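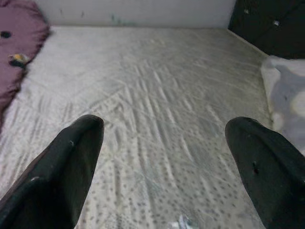 Print this page | E-mail this to a friend

I got to Pelwood at 9:30, half an hour early, and stood in the parking lot eating a granola bar until Trinh Cao came out and waved me in. She runs the software side and had promised me the whole morning, with the warning that most of it would be people staring at plots. Fine by me! I stare at plots for a living.

First stop was the bedroom. Every home robotics group seems to have a kitchen now, but Pelwood went for beds, and their big task this year is tidying and making them with two arms. I asked why on earth, and Trinh said cloth is where their planner used to go to die. A mug has a pose. A sheet has, well, whatever a sheet has.

The part I'd come for is the perception stack, which they call Grorkberg (I asked, I got a shrug). It takes the wrist views plus one overhead view and tries to work out where the cloth edges are, which creases are worth pulling on, and what doesn't belong on the bed at all. Kiran Joshi had the debug overlay up on a monitor and let me click through it for way too long. Creases come out as thin green lines, edges as thick orange ones. He's fond of patterned sheets and I'd have guessed the opposite. Small dots give the tracker something to hang on to when the fabric slides, while a plain white sheet is just fog to it. What he hates is anything shiny. A scrap of crumpled plastic throws highlights that move when the wrist moves, and the depth estimate goes to pieces right there. Their fix is a separate little classifier that marks those patches as "don't trust the depth" and asks for a second look from a different angle before anyone plans a grasp. It costs them 2 seconds per patch. Kiran thinks he can halve that. Trinh made a face.

Then control, with Chiến Kiều, who talks faster than I can write. The arms run an impedance controller with a learned policy on top sending short chunks of motion, and the whole argument in that room (there is a whiteboard, it's a mess) is over how long the chunks should be. Too long and the hand keeps pulling after the cloth has slipped. Too short and you get the jitters. They've landed on 40 steps for now, and he showed me a run at 60 so I could watch the left wrist overshoot a corner and grab air. Very satisfying to see somebody else's robot do that.

The training set is 4,000 teleoperated episodes, and I was more impressed by the tool for browsing it than by the number. It's called Đinh, after the street where they had their first office, and you can scrub both wrist views side by side with the joint torques underneath, tag a moment, and pull up every other episode that looks like it. I found three mislabeled ones in ten minutes. Cường Quan wrote it mostly at night, he says, and he was nice enough to fix a keyboard shortcut while I was standing there complaining about it. I want this tool. I asked for this tool. They're thinking about releasing it in October, but without the search part, because that leans on something licensed from Wellance.

Lunch was noodles in the hallway. Afterward we watched a few live runs, and I'll say the recovery behavior is further along than I expected. When the policy stalls, a plain old state machine takes over, opens the grippers, backs the arms off, and re-scans. No learning in it anywhere. Mateja Softić wrote that one and didn't seem bothered that it's the least fancy thing in the building.

Stuff I forgot to ask: how they calibrate the wrist cameras after a bump, and whether the overhead view matters much once the arms are in close. Trinh has my e-mail. If she answers I'll add it at the bottom.

Parking is free, by the way, but come in from the back road. The front gate code they sent me was an old one.

Print this page | E-mail this to a friend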